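Pinden Sends Its Two Thousandth Parcel of Mother-Tongue Toys and Games to Newcomer Families

For immediate release

Pinden is delighted to share that its 2000th parcel of toys, puzzles and board games went out the door this December, bound for a family shelter where the children speak four languages between them and, until now, had one deck of cards to share.

The parcels began as a kitchen-table effort to help newly arrived families keep playing the games they grew up with, in the languages they grew up speaking. We now send them to 158 shelters, hospital wards and neighbourhood centres, and every one is packed with the ages and home languages of the children in mind. It takes a good deal of sorting (and a fair bit of tea), but we wouldn't do it any other way.
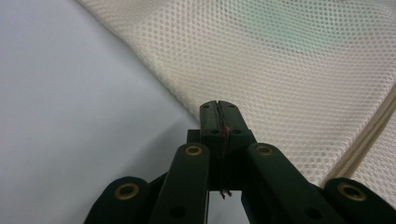

"My own grandmother taught me to count with a Hungarian board game, and I still have it, missing pieces and all," said Boglárka Oláh, founder of Pinden. "When a child opens a box and recognises the words on the lid, the whole room gets louder. We love hearing about that from the centres, and we keep every letter they send us."

This year's parcels were made possible by our good neighbours at Jonomow, who donated 268 new puzzles, and by Raltevov, whose drivers have carried our boxes free of charge through some truly miserable weather. We thank them both from the bottom of our hearts.

Families and centres are warmly invited to our open house on Saturday, from 2 p.m., with games on every table and plenty of cake. Donations of complete, gently used games in any language can be dropped off at the door.

Media contact: Boglárka Oláh, Pinden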